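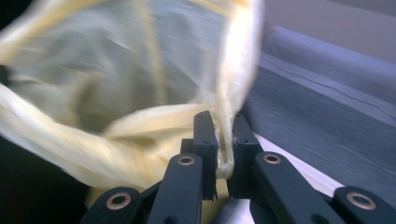 ## Setting up dividend reinvestment in Nomero

Do this part after the account is linked. If it isn't linked, go back a section, nothing here will work.

You need: your Nomero login, the account number from Rurnel (the broker side), and a settled cash balance. Not pending. Settled.

1. Sign in and open **Holdings**. Pick the account at the top left. If you have more than one, check the last four digits. Test account in the sample screens ends in 2677, yours will be different.
2. Open **Income**, then **Dividends**. New accounts are set to *Pay to cash*.
3. Choose *Reinvest*. Two options come up, *All holdings* or *Selected holdings*.
4. For *Selected*, tick each holding you want. Anything left unticked keeps paying to cash.
5. Set the minimum. Default is $50. Dividends under the minimum sit in cash until the next payment on the same holding, then they get added together.
6. Press **Save**, then **Confirm** on the next page. Both. Save alone keeps a draft and a draft does nothing.

**Note:** the change takes up to 48 hours to reach Rurnel. Until then the old setting applies, even if the screen already says Reinvest.

**Caution:** don't switch on or off between the record date and the pay date. The payment can get split, part cash and part shares, and we can't undo it from our end.

### Fractional shares

On by default. If your account type doesn't allow them, the box is gray and the leftover goes to cash. Asadi accounts moved over in February are all in this group for now — whole shares only.

To check:

1. **Settings** > **Account type**.
2. Look for *Fractional: yes/no*.
3. If it says no and you think thats wrong, send a request from the same page. Don't open a second account to get around it, the holdings won't merge later.

### Taxes

Reinvested dividends are still income in a taxable account. Nomero lists them under **Documents** > **Year-end**, along with the cost of each purchase. Keep the purchase list. You'll want it when you sell.

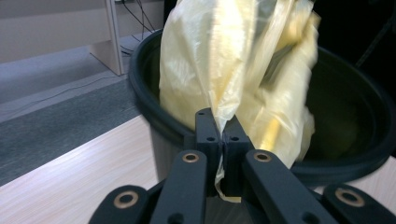
Heledd Watkins wrote in to say the year-end list doesn't match her trade history: "Mine shows the reinvested shares on the pay date, but the history has them 2 days later. Which one do I use for the cost?"

Use the price in the trade history. The year-end page groups by pay date, so the dates can look off even when the amounts agree. If the amounts are different too, export both and send them in. We'll be adding a second date column, no release date yet.

### If it doesn't work

- *Reinvest* is grayed out: unsettled cash or a transfer in progress. Wait, then try again.
- Dividend went to cash anyway: check the minimum first, then the draft thing in step 6.
- "Holding not eligable" message: some foreign listings and anything in the Flandevberg fund range. Cash only.
- Setting went back by itself: usually a broker-side reset after a merger or ticker change. Re-tick the holding and confirm again.

Changes made on a Sunday are queued and go out the next business day. The screen shows *Queued* until then — leave it alone, pressing Save again puts it at the back of the line.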